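Black kitchen tap with a coppery ring at the base: is the finish wearing through?

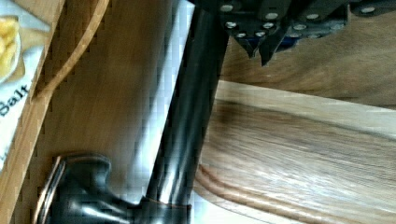 The base and lever, with the wood next to it.

Posted in Kitchens & Worktops by Darkunero

We moved in to a place with a glossy black kitchen tap already fitted. It looks smart enough from across the room, but get close and there is a thin copper-coloured line round the top of the base, where the pole goes in. The outer end of the lever has a browner version of the same thing.

My other half says it's a design feature. I'm not convinced. The previous owners left a folder of paperwork for everything down to the doorbell and there's nothing in it for the tap, which makes me think it was a cheap one. I have also read that black taps are only a coating over brass and that it all comes off in the end. A chap at the local plumbing counter told me they last for ever, but he was trying to sell me one at the time.

So is it trim, or is it the metal showing? And if it's wear, can it be touched up? I've been cleaning it with ordinary limescale spray on a Sunday and would like to know whether I've been ruining it. There is wood right beside it as well, so I'm not keen on anything that drips.

Posted by Mirzaei

I wouldn't take anyone's word for it from a photo, mine included. Plenty of taps are sold with a copper or brass ring as decoration, and plenty of black ones go brown at the edges. From a distance the two look much the same.

What you can do is run a fingernail over the line on the base. A separate ring will usually have a tiny step or groove on either side of it. Worn coating tends to feel like nothing much, and the border between black and copper is ragged if you look with a torch. Then do the same on the lever. Edges are where a finish goes first, and the end of the lever is where your fingers land, so I'd be more suspicious of that one than the base.

Stop using the limescale spray either way. A lot of them are acidic and I've never seen a tap maker recommend leaving one on a dark finish. Warm water, a drop of washing-up liquid, soft cloth, dry it after. It's dull advice and it takes 2 minutes.

As for touching it up, I tried one of those little pots of black enamel on an old tap of mine. It looked all right for around 5 weeks and then peeled off in bits. I'd live with the brown.

Posted by Akard

Its definitely wear, they all do it. Paid £32 for a black one and it went the same. Get chrome.

Posted by Dellano

Not sure how anyone can say "definitely" there. A £32 tap going brown tells you about that tap.

I agree with the fingernail test, but I'd add that an even line all the way round is a point in favour of trim. Wear is hardly ever that tidy. Check the back of the base, where no hand ever goes. If the copper is just as neat round there, I'd side with your other half, annoying as that may be.

The wood would bother me more than the tap. Whatever you clean with, put it on the cloth and keep the bottle away from the tap, then wipe the wood dry when you've finished. I let water sit round mine for two winters and ended up with a black stain that sanding only half shifted. The oil I bought afterwards promised to "restore" it and did nothing of the kind.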